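Wiping a table, the long way

11 Feb 2019

I spent most of the weekend on the wiping task, so this post is mostly about that. If you came for the second half of the bearing replacement write-up, it's still in my drafts.

The setup hasn't changed much since January. There are two arms over a white table, and I drive both by remote control from a chair at the side. The software that records everything is called Pugh. It saves the joint positions, the gripper commands and the camera streams, and it lets me mark each run as keep or discard when I finish. The training side is a separate program, Cliten, which I only run overnight because it makes the office too warm to work in.

The task is simple to say. There is a patch of gray grit on the table. One arm holds a cloth and wipes until the patch is gone. A person does this without thinking, and I assumed it would be the easy one on my list. I had it down for one evening.

What makes it hard is pressure. When I wipe a table with my own hand I can feel how hard I'm pushing. Through the controller I feel nothing, so I have to judge it from how the cloth bunches up and how the arm slows down. For the first hour I either skated over the grit or pushed so hard that the arm stopped itself with a force error. Each force error means clearing the fault, lifting the arm, setting the cloth again and starting a new run. That took longer than the wiping.

I checked the wrist stream between runs to see what the policy was going to be getting from it.

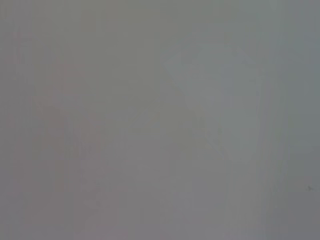 I had planned to train on the wrist view and the head view together, the same as I did for the stacking task. For stacking, the wrist view did most of the work. For wiping I'm less sure. I trained a version with both and a version with the head view only, and I'll say how they compare once I have run each of them enough times to trust the result. I don't want to repeat what happened in the stacking post, where I wrote up a difference that went away the next day.

Some things I changed as I went:

I slowed the controller down. The arm now moves at a bit under half of my hand speed. It feels awful for the first few minutes and then you get used to it. The force errors dropped to almost none.

I stopped wiping in circles. That's how I wipe at home, but my circles were different every time, and I think that's a bad thing to hand to a learner with this little data. Now I start at the outer side of the patch, pull the cloth across in a straight stroke, lift, go back and do it again.

I started putting the grit in different places. In my first batch I had been pouring it in nearly the same spot without noticing, and the policy trained on that batch wiped that spot whether there was any grit there or not. I threw the whole batch out.

I also let the cloth be messy. At first I folded it into a neat pad before every run. A policy trained on neat pads will have trouble as soon as a corner comes loose, so I quit fixing it unless it was about to fall out of the gripper.

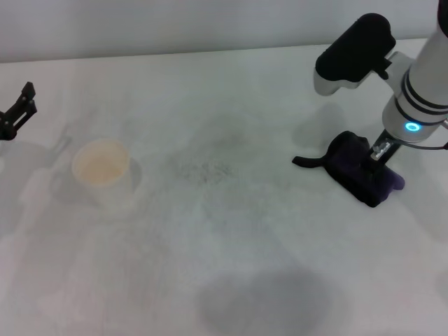
Cloth in the right gripper, grit in the middle, paper cup over on the left.

In total I kept 23 runs from the new batch. It isn't a lot. The people on the Praltbridge mailing list suggest far more than that for anything involving cloth, and I expect they're right. My plan is to add to it on weeknights, in short sessions. After 5 runs in a row my hands get lazy and the strokes start to curve, so that's my limit before I get up and do something else.

I did let it run by itself on Sunday evening, using the head-only version. It brought the cloth down in the right area, made three decent strokes and then stayed at the end of the last one, pressing on the table. I gave it a while and then stopped it. I think the problem is that I often paused at the end of a run before pressing the button to save, and those pauses are in the recordings. I'm going to trim them and train again before collecting anything new.

Next time I order from Ranbridge I'll get a second pedal, so I can end a recording with my foot and keep both hands on the controls. Their shipping is slow, so that may not be until the end of February. Until then I'm trimming by hand. If you have a script that finds the pauses, my email is on the contact page.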